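Home | News | Programs | Events | Field Reports | Contact

Print this page | E-mail this page

Visit report: Galang flood warning center and evacuation site

By Florante Dizon

January 12, 2019

Our group of 27 spent one day in Galang to see how the town runs its flood warning and evacuation work. Most of us came from barangay offices along the lower river. The visit was arranged by Bedent, which trains local disaster staff, and the town paid for lunch.

We left Jesa at five in the morning and reached the warning center before eight. The road past the Rodidik bridge is still down to one lane and the bus had to wait there for a line of gravel trucks.

The warning center is on the second floor of the old rice warehouse. Two people are on duty at all times during the rainy months, and one the rest of the year. They read the river gauges by radio and write each reading in a paper logbook before it goes into the computer. We asked why they keep the paper. The duty officer said the power was out for most of the last big flood and the logbook was the only record they had from those nights.

The gauge at the Rodidik bridge is the one they watch most closely. When the water there passes the yellow mark, the center sends a text message to every purok leader. At the red mark the siren goes on and the trucks are sent out. There is a long stretch between the bridge and the first houses, so the people there get more time than our own barangays would. Several in our group noted that we could not copy the marks as they are and would need our own.

From the center we walked to the evacuation site, a covered court with a row of classrooms behind it. It is planned for 944 people. The classrooms are kept for families with babies, older people, and anyone who is sick. Everyone else sleeps on the court, with floor space marked by purok so that neighbors stay together. The marking was done in house paint and has worn off near the main gate.

Sanitation took up more of the talk than I expected. In an earlier evacuation the garbage was not collected for two days and people began leaving it along the back wall, next to the water tanks. The site plan now has collection twice a day, with one person from each purok named for the job. Food waste is kept apart from the rest. Diapers and dressings go into lined bins with lids, which are emptied first.
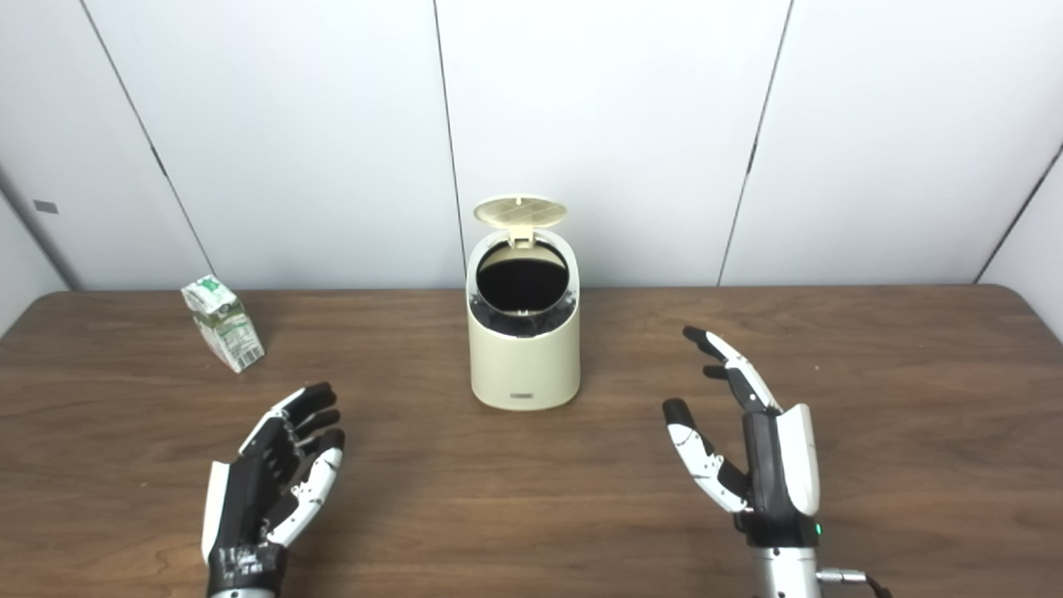 Small trash can with the lid open and a black liner in place.

After lunch we went through the supply room. The list on the door said 98 sleeping mats, but the stock is counted again every April and the supply officer told us the list was from the count before. Water containers are stored empty and upside down. The rope, the tarps, and the hand tools are in a locked cage, and the key is kept at the warning center -- a long walk in heavy rain, as one of our members pointed out. The supply officer wrote that down.

The last hour was a short drill. The siren was sounded and pupils from the school next door walked to the court with their teachers. The first class arrived quickly. The last one was held up at the side gate, which opens inward and has to be pulled back against the people coming through. The town engineer said the gate will be rehung.

Bedent has asked each barangay to send in a one-page list of what it can use from the visit. Ours will cover the paper logbook, the floor marking by purok, and the collection schedule. The siren will have to wait for next year's budget.

Copies of the Galang site plan can be read at the Jesa office during working hours. They may not be taken out, but staff will photocopy single pages on request.

Print this page | E-mail this page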